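Comparing Two Grippers on Soft Goods: Notes from the Bench

Posted 12th August

Since June our bench has been occupied with a single question: which of two end effectors is better suited to household textiles. Readers of the earlier entry on cable routing will recall that the arms themselves were settled some time ago. The grippers were not.

The first candidate is the Flukik parallel model, which has short, flat fingers and a stiff housing. The second is the Zollinness, which closes more slowly and has a more compliant fingertip. Both were mounted with the same adapter plate and driven from the same Lai controller, so that differences in timing could be attributed to the hardware and not to the software above it.

The trial set was limited to four items: a hand towel, a pillowcase, a folded blanket and a small cushion. Each was lifted, turned and put down 100 times with each gripper. Together with the warm-up runs and the repeats that followed a firmware change, the log now holds 2,926 recorded grasps. The full log will be made available once the column names have been corrected.

On the towel and the pillowcase the Flukik was clearly preferable. Its flat fingers find a single layer of cloth and keep hold of it, and the cycle time is shorter. The blanket produced no useful difference. Both grippers dropped it when the approach was made too near the fold, and both managed well enough when the approach point was moved inward.

The cushion was the more instructive case. A filled object gives way under pressure, and the controller reads that yielding as an incomplete grasp. With the default force limit the Flukik would close, release and close again. The Zollinness did this far less often — its slower closing speed appears to allow the filling to settle before the reading is taken. Raising the limit on the Flukik by 2 newtons removed most of the difference, at the cost of visible creasing in thin cloth.

Camera placement also had an effect. The overhead view from the Ferkance unit was adequate for locating an item on a pale surface, but it gave little information about the underside, where the fingers often need to go. A wrist camera will be fitted to one arm for the next series, and the calibration procedure will be posted separately. 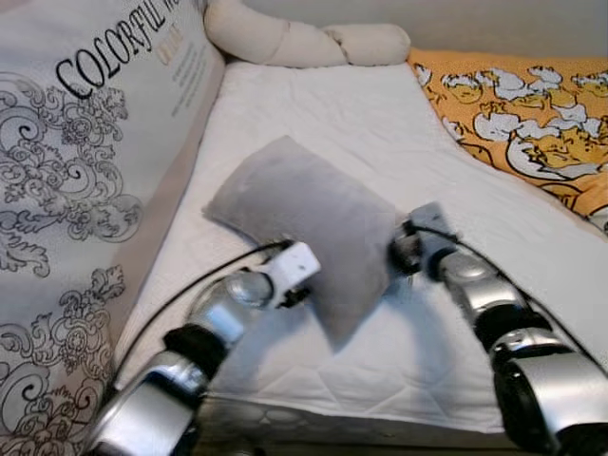 For the present, the Zollinness will remain in use for filled items and the Flukik for flat ones. Requests for the adapter plate drawing may be left in the comments, and the revised version, with the wider bolt slots, will be sent in reply.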